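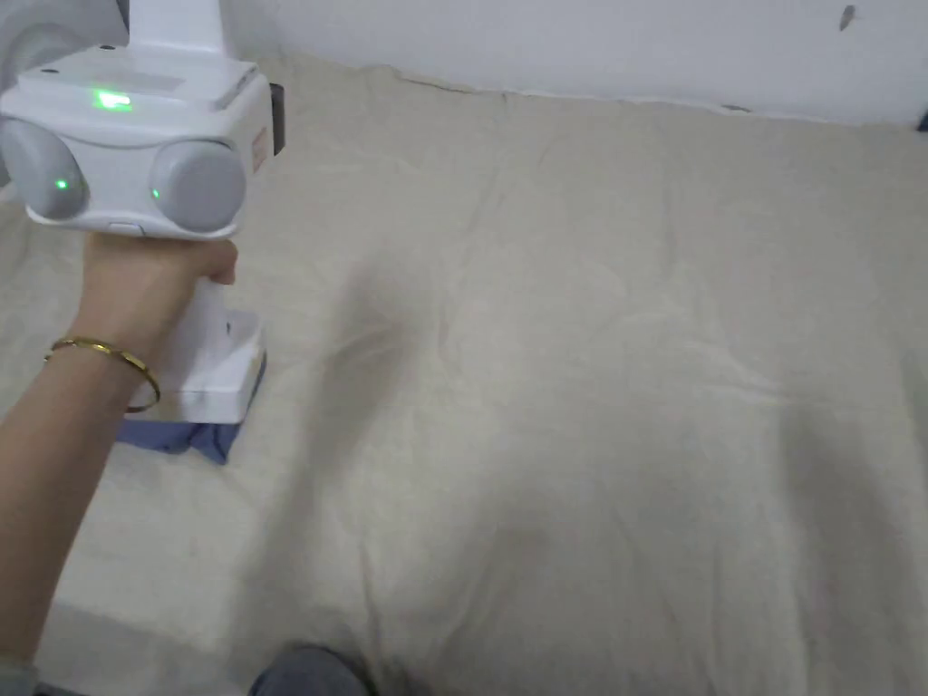
読了時間:8分

くらしの手引き > 寝室・衣類 > 点検表 > ベッドの上でたたむ前に

キーワードを入力 検索する 詳しい条件で探す

ベッドの上で洗濯物をたたむ部屋の点検表(コメント付き)

ソルトビル(Saltville)の2106号室をもとに書き直した版です。前の版は紙一枚で、印をつけるところしかなかったのですが、使ってくださる方からいろいろな声をいただくうちに余白がすっかり埋まってしまい、とうとう清書することになりました。点検した日のコメントもそのまま残してありますので、ちょっと長いです。お茶でも飲みながら、気になるところだけ拾い読みしてくださいね。

印のつけ方は、よければ「良」、様子を見たいところは「注意」、その場で直したら「済」です。迷ったら「注意」にして、ひとこと書いておいてください。

一 部屋に入ったら

□ 入口からベッドまで、つまずくものがない …… 済
スリッパが片方だけ通り道に出ていたので、壁ぎわに寄せました。洗濯かごを抱えていると足もとは本当に見えません。わたしも昔、抱えたバスタオルの山の向こうにあった掃除機に足を引っかけて、山ごとベッドに飛び込んだことがあります。ベッドでよかったです。

□ ベッドのまわりに立つ場所がある …… 良
片側に立って、腰をひねらずに布の向こう端まで手が届くかどうかを、実際にやってみてください。背の低い方と高い方で答えがまるで違うので、ふだんたたむ方ご本人に立っていただくのがいちばんです。

□ 手もとが見える明るさがある …… 良
午後二時に点検しました。しわが見えるくらいには十分です。夕方になったら天井の灯りもつけましょう。紺や灰色の布は、暗いと表か裏かもわからなくなりますから、濃い色のものは明るいうちにどうぞ。

□ 室温が無理のない範囲に収まっている …… 良
温度計は26度でした。たたむのは意外と体を使う仕事で、シーツまでやると汗ばんできます。一月の点検のときは逆に足もとが冷えて、もう一枚靴下をはきました。ここは季節で答えが変わる項目ですね。

二 ベッドそのもの

□ マットレスが台からずれていない …… 良
角を両手で持って、そっと押してみます。ずれていると、片膝をついたときに体ごと外へ持っていかれます。ダーシー・ホーソーンさんから「膝をつかなければいいのでは」というごもっともなご意見をいただいたのですが、大きいベッドの奥に置いたものを取るときは、みんなつい膝をつくんですよね。ですから残しておきます。

□ シーツの縁がマットレスの側面まできちんとかかっている …… 良
大きなベッドに淡い色のシーツ、その向こうは白い壁。こういう部屋は物が見つけやすくて、点検する側としてはうれしいです。落ちたボタンも、糸くずも、ちゃんと見えます。

□ シーツの表面に大きなたるみがない …… 注意
細かいしわは少しありますが、これは構いません。アイロンをかけたようにぴんとさせる必要はまったくないです。見たいのは、手のひらで向こうへなでたときに布がたぐまって山になるかどうか。山になるほどたるんでいると、上にのせた服まで一緒に動いてしまい、何度そろえても袖が逃げていきます。今回は小さな山ができたので「注意」にして、次にシーツを替えるときに足もと側を深めに折り込むことにしました。

□ シーツの上に硬いもの、とがったものが残っていない …… 済
ヘアピンが枕の下から出てきました。なぜか毎回、何か出てきます。前はクリップでした。手のひら全体でゆっくりなでて確かめますが、勢いよくやると刺さりますので、そっとです、そっと。

□ 壁とベッドのあいだに物が落ち込んでいない …… 注意
壁ぎわは靴下の墓場と呼ばれております(わたしが呼んでいるだけです)。懐中電灯で端からのぞいて、届くものは拾いました。奥に何か白っぽいものが見えたのですが腕が入らず、次にベッドを動かすときの宿題です。

三 手と身につけるもの

□ 手が乾いていて、クリームが残っていない …… 良
ハンドクリームを塗ってすぐの手で濃い色の綿をさわると、指のあとが残ることがあります。塗るなら終わってからのお楽しみにしましょう。

□ 腕輪、指輪、時計が布に引っかからない …… 良
細くてつるりとした腕輪でしたら、つけたままでも困ることはまずないと思います。石の爪が立っている指輪や、留め具に角のある時計は外して、お皿に入れておいてください。ソランジュ・フェールさんは編み目のゆるいセーターを一枚、時計の留め具でだめにしたそうです。お気の毒で、聞いているこちらまで胸が痛みました。

□ 袖口がじゃまにならない …… 良
長い袖は肘の下まで折り上げておくと楽です。半袖の方はこの項目を飛ばしてくださって大丈夫です。

四 たたむ前の衣類

□ 生乾きのものが混じっていない …… 良
脇の縫い目と裾の折り返しを指でつまんで確かめます。身ごろが乾いていても、縫い目だけひんやりしていることがあります。少しでも怪しいときは、ハンガーに戻してもう少し待ちましょう。生乾きのまま寝具の上に広げると、シーツにまで湿り気が移ってしまって、夜になってからがっかりします。

□ 色の濃いものは、はじめの一枚で色移りを見た …… 良
買ったばかりの青や紺は、淡い色のシーツに長く置かないほうが安心です。白いハンカチで裏の目立たないところを押さえてみて、何もつかなければ広げてください。今回のTシャツはもう何度も洗ってあるものだったので、すぐに広げました。

□ ポケットが空になっている …… 良
洗う前に見たはず、と思っていても、もう一度どうぞ。

□ 丸まった服を、端からゆっくりほどいた …… 良
洗濯かごから出したTシャツは、だいたい裾と袖がこんがらがっています。力まかせに振ると肩の縫い目が伸びますし、枕もとの水差しを倒した方もいらっしゃいます。まずどこが裾かを見つけて、そこをつまんで、ひとまずベッドに寝かせてしまうのが早道です。きれいに置こうと気負わないで、ねじれたままでいいのでのせて、それから少しずつ向きを直していきます。

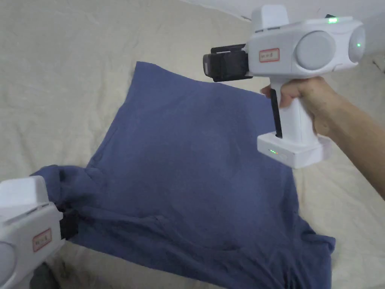 向きを直すときは、離れた二か所を持って、かわりばんこに少しずつ動かすとうまくいきます。片方を高く上げすぎると、せっかく平らになったところがまた引っぱられて斜めのしわが寄りますので、布がシーツから離れるか離れないかくらいの高さで十分です。急がなくていいんですよ、ほんとうに。一枚目に時間をかけると、二枚目からは手が勝手に覚えてくれます。

□ 身ごろのねじれが取れている …… 注意
脇の縫い目が両側ともまっすぐ裾へ下りているかを見ます。綿のTシャツは洗ううちに縫い目そのものが前へ回ってくることがあり、そういう一枚はどう置いてもまっすぐになりません。その場合は縫い目にこだわらず、肩と裾の幅が合っていれば良しとしましょう。

□ 強くつまみすぎていない …… 良
つまんだところが、とんがりのまま残っていませんか。残っていたら手のひらで押さえて、外へ向かってひとなでしてください。薄手のものほどあとがつきやすいです。

五 たたむあいだ

□ たたみ終えたものを置く場所が先に決まっている …… 済
決めずに始めると、たたんだ山がベッドの端に追いやられて、最後の一枚を広げたはずみに床へ落ちます。枕側を置き場にしました。シャラダ・パイさんのおうちでは足もと側だそうで、どちらでも、家の中でそろっていれば問題ありません。

□ 山が高くなりすぎていない …… 良
マットレスは柔らかいので、床や机の上より早く傾きます。手のひらを広げた高さになったら、いったん引き出しへ運びましょう。

□ 腰と肩が痛くない …… 注意
低めのベッドでは、気づかないうちにずっとかがんでいます。時計の長い針が三つ分進んだら、一度背中を伸ばしてください。このことを書いたら、ブレイデン・ヴァションさんから「三つ分とは十五分のことですか」とお手紙をいただきました。はい、十五分です。わかりにくくてごめんなさい。

六 終わったあと

□ シーツに残った糸くずを取った …… 済
濃い色のものをたたんだあとは特に、淡いシーツの上で目立ちます。粘着式のローラーでもいいですし、少し湿らせたゴム手袋でなでてもよく集まります。

□ シーツのしわを足もとに向かってなで直した …… 良
寝る前のひと手間で、背中の当たりがずいぶん違います。わたしはこれが好きで、たたむのが面倒な日でもここだけは楽しみにしているくらいです。

□ 引き出しに詰め込みすぎていない …… 注意
ゲルカードの収納箱を二つ使っていますが、手前の箱のふたが浮いていました。着ていないものを抜いて、中身を移すつもりです。

□ 通り道をもう一度見た …… 良
洗濯かごは、出ていく前に元の場所へ。夜中に起きる方がいるおうちでは、ここをいちばん丁寧にお願いします。

いただいたコメント

ギスラン・クルティエさんより
シーツのたるみの項目、うちでは毎回「注意」になります。マットレスが厚くて、深く折り込もうとしても布が足りません。どうしたものでしょうか。

お返事
お便りありがとうございます! 布が足りないときは、まず横向きにかけていないか、タグの位置を見てみてください。わたしはこれを何年も間違えておりました。それでも足りないようでしたら、角に留める伸縮式のベルトがあります。留め具の金具がマットレスの下に隠れる形だと、膝が当たらなくてよいと思います。

シャラダ・パイさんより
子どもと一緒に使っています。字が小さいので、100枚刷って配るときは少し大きくしてもらえませんか。

お返事
次に刷る分から大きくします。お子さんと一緒の場合は、四の「端からゆっくりほどいた」だけ任せてみるのもおすすめです。裾を見つけるのは、大人より早いことがあるんですよ。

ソランジュ・フェールさんより
セーターの件、載せてくださって構いませんと言いましたが、あれはお気に入りだったので読むとまだ悔しいです。時計は今、部屋に入る前に外しています。

お返事
お察しします……。引っかけた糸は切らずに、裏側から目の細かいかぎ針で引き入れると目立たなくなることがあります。もしまだお手もとにあるようでしたら、今度お持ちください。いっしょに見てみましょう。

次の点検までに残っていること
・足もと側のシーツを深めに折り込む
・壁ぎわの奥の白っぽいもの
・ゲルカード……失礼しました、ヴェルカード(Werkard)の収納箱です。五と六のあいだで名前を取り違えるほど、ふたのことばかり考えておりました。手前の箱の中身を移す
・点検表の字を大きくする

控えの番号は445です。お問い合わせのときに添えていただけると、どの版のお話かすぐにわかって助かります。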